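Flirnero Printer Help — Frequently Asked Questions
Last updated 03/04/2023

My printer says it is offline. It is sitting right next to me.
We believe you. The computer is usually talking to an old copy of the printer, left over from the last time you changed your Wi-Fi. Open your list of printers, remove every entry with the printer's name on it (there may be four or five, bless them) and add it again from scratch. If it still sulks, switch off the router for a minute and start over.

Which driver do I need?
The one for your exact model and your exact system. The Amesness 200 and the Amesness 700 look like twins and share a power cord, but their drivers do not mix. The model number is on a sticker under the scanner lid, in gray type on a slightly different gray.

Where do I get it?
From the downloads page on the printer maker's own site. Searching for "free driver" plus a model number will bring up plenty of pages with a large green button, and the large green button will give you a toolbar, a weather app and a new home page. You may even get a driver.

Do I have to install the whole software package?
No. Choose Custom and tick the driver and the scan utility. The photo calendar maker, the ink shop and the thing that pops up to ask how you are enjoying the ink shop can all stay in the box.

What does error 101 mean?
Paper jam. It also means a scrap of paper the size of a fingernail, a label that came off inside, or a rear door that is nearly closed. Open the rear door, pull anything you find in the direction the paper travels, and shut the door until it clicks. Garba Ogunleye, on our help desk, once took a hair clip out of a Clevano and the error stayed until he closed the door properly.

Why is it out of color ink when I only print in black?
Many inkjets use a little color to clean the heads and to mix a deeper black on photo paper. Set the paper type to Plain and turn on Grayscale. This slows it down. It won't stop it, and we have had that argument with the manufacturers already.

Can I refill the tanks myself?
On tank models, yes, with the bottle made for that tank. On cartridge models it can be done, in the sense that cutting your own hair can be done. Wear something you don't like.

My page count says 1,720 and I bought it new. Should I worry?
Ask the seller. A few test pages are normal from the factory, but that is a novel and a half.

Scanning worked until I updated my computer. What now?
Remove the scan utility, restart, then install the current version. Anozie owners should wait for the May release if they can, as the present one forgets its destination folder every time the computer sleeps.

Can I talk to a person?
Yes. Asabe Ogunleye runs the phone line on weekday mornings, and she is no relation to the printer's built-in voice guide, which people keep yelling at. Have the model number ready before you call.

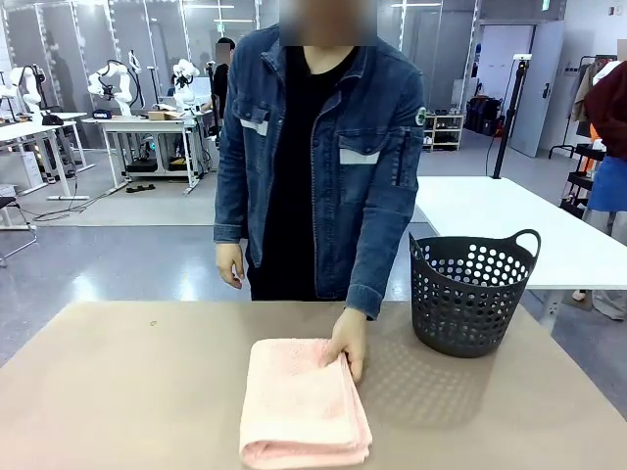 If you can't read the sticker, print a status sheet by holding the Stop button for five seconds — the model is on the top line. If the printer won't print the status sheet, tell Asabe that first and she'll skip ahead a few questions.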